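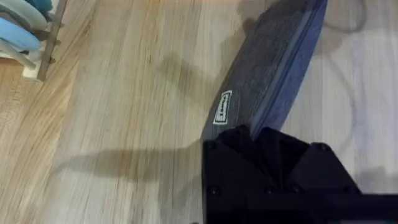 Elogio de la pinza tonta

Llevo desde marzo comparando pinzas y he llegado a una conclusión que no me va a hacer popular en las ferias: la mejor es la que menos folleto trae.

El catálogo de Sencombe promete "agarre adaptativo" en 30 tipos de superficie. Supongo que los contaron ellos. La pinza Dultum, en cambio, viene con una hoja doblada en cuatro donde se explica cómo apretar los tornillos. Adivinen cuál de las dos sigue atornillada al brazo.

El problema de las fichas técnicas es que describen un mundo de cubos. El cubo es un objeto servicial: rígido, con caras paralelas, sin opiniones. Pero en una casa casi todo es largo, blando o las dos cosas a la vez, y un objeto largo y blando cogido por la punta es una palanca que trabaja contra quien lo sujeta. La Sencombe aguanta 80 newtons sobre el papel y se rinde ante una gamuza.

Luego está la cámara de muñeca, de la que se habla como si fuera un ojo. Se parece más a mirar por el buzón de la puerta. En cuanto el brazo acelera, la imagen se emborrona, las etiquetas dejan de leerse y la sombra del propio brazo aparece en el suelo con tanta personalidad como la pieza que hay que coger. Bajé la velocidad un 12 por ciento y gané más que cambiando de controlador, cosa que al vendedor del controlador no le hizo gracia.

Naheed Dhanial, con quien discuto estas cosas por correo, sostiene que exagero y que una buena pinza se paga sola. Puede ser. La mía lleva 11 semanas sin aportar nada a los gastos.

Lo que pido es modesto: que los fabricantes prueben con trapos, con esponjas, con lo que tengan debajo del fregadero, y que publiquen también los fallos. Una tabla de caídas me diría más que cualquier vídeo con música. Mientras tanto seguiré con la Dultum, a la que ya le he perdido la hoja de instrucciones.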